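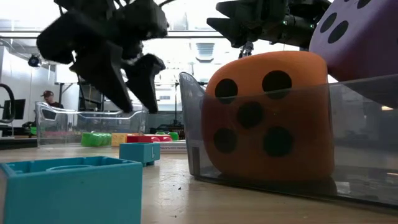
Eduard Paulík wrote:
I still think you asked for too much at once. "All correspondence regarding the Trnka Road bridge" is the kind of wording that lets a clerk sit on it for months. Ask for the inspection reports by year and nothing else, and you would have had them by now.

inkandstaples
Re: Trnka Road bridge records – WE GOT THEM

OK but Eduard, we did have them by now! They came in yesterday, more than 200 pages, and I have been up half the night reading bridge inspections like they were a paperback. I know you warned me about the wording back on page one of this thread and I did listen, a little. The second letter was narrower. It asked for the inspection reports, the repair invoices from Veretti, and any emails between the Balwood road office and Veretti that mention the weight limit. That last part is the one I would not have given up for anything, and the emails turned out to be the best thing in the pile.

Short version for anyone who doesn't want to read back: the weight limit sign on the bridge went up, came down and went up again with no vote in any of the minutes. People who live out there noticed. Our little paper (me, mostly, plus whoever answers the phone) asked why and got a shrug. So we wrote a records request. Then an appeal. Then another request.

dog_eared_docket
Congratulations!! Seriously, that's wonderful. What did they charge you in the end? Last I saw they were quoting search time.

inkandstaples
The first quote was $200, for search and copying. I wrote back asking for an itemized estimate and asked to get everything as electronic files. New quote: zero. I'm not even mad, I'm just delighted. Always ask for the itemized estimate, people!

Eduard Paulík
I'd be careful about telling people that works every time. My Proston request was itemized beautifully and it still cost me $100. The clerk had done the work, she had the hours written down, and I paid it. Clerks aren't the enemy. Ours is one person with a phone, a counter and dog licenses to hand out.

marginalia_mo
Agree with Eduard about the clerk, don't agree about paying. If the reports exist as files on a computer already, why should a resident pay $100 to have somebody attach them to an email? The public paid for the inspection once.

Eduard Paulík
They weren't files. They were in a binder, and someone had to stand at the scanner. I did say that in the Proston thread.

marginalia_mo
Fair enough, I missed that. I'd still have asked to come in and look at the binder for free and take my own pictures of the pages.

inkandstaples
Mo, yes, the inspection visit! I love that option and hardly anyone in our town seems to know they can ask for it. I did it for the minutes. You call ahead, they put you at a table with the book, and you turn pages. I found the March discussion of the bridge that way and it was two lines long. Two lines!

Anyway, how I've been sorting the pile, for those who asked by message. I rename every file with the date first, so they line up by themselves. Then I make one plain list with the date, who wrote it, who got it, and a few words on what it says. No opinions in the list. I keep those in a separate notebook or I start seeing what I want to see.
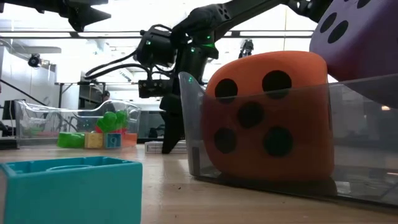 Then I go through a second time with the list beside me and mark gaps. An email that says "see attached" with no attachment is a gap. A reply with no original is a gap. I have 9 of those so far, and each one goes into a polite follow-up letter that names the email by date and subject line. I don't accuse anyone of anything in it. Most of the time an attachment just got dropped when somebody printed to PDF.

The blacked-out parts I'm handling separately. They didn't cite a reason for any of them, and our denial letter last time at least did that much.

dog_eared_docket
Did they black out names or whole paragraphs?

inkandstaples
Mostly phone numbers, fine by me. There are 2 emails where the whole body is gone except for "Thanks." I want those.

countyline_kay
Can I be the grump for a minute? I like this thread and I read every update, but I'm not sure a missing weight limit vote is the scandal people are hoping for. I worked in a road office (not Balwood's). Signs go up and down on an engineer's say-so all the time. It may be sloppy minutes and that's the end of it.

inkandstaples
Kay, you're not a grump, and it may well be that! I'd print that story too. "Road office followed engineer's advice and forgot to write it down" is useful to know if you drive a loaded hay wagon over that bridge. I'm having a great time but I'm not rooting for a villain.

Eduard Paulík
On this I'm with Kay. Also please call Veretti before you print anything. They deserve the chance to explain the invoices.

inkandstaples
Already called, left a message, and sent the questions in writing so there's no confusion over what I asked. If they answer I'll run the answer in full.

marginalia_mo
Will you post the documents, or only the story? I'd vote for documents. Let people read them.

inkandstaples
Both! The reports go up with the story. The emails I want to go through once more for home addresses, then those go up too.

Eduard Paulík
Addresses, yes, and license plates if there are photos in the reports. I forgot that once and had an awkward phone call.

inkandstaples
Good catch, adding it to the list. For anyone who wants the wording of the second letter, I put it in the templates section under 22/09/2020. Swap in your own road and your own years. Take out the email part if Eduard scares you.

dog_eared_docket
Grabbed it, thank you! Mine's going to be for a culvert.

countyline_kay
Ask for the drainage survey too. It's usually filed apart from the repair stuff and they won't send it unless you name it.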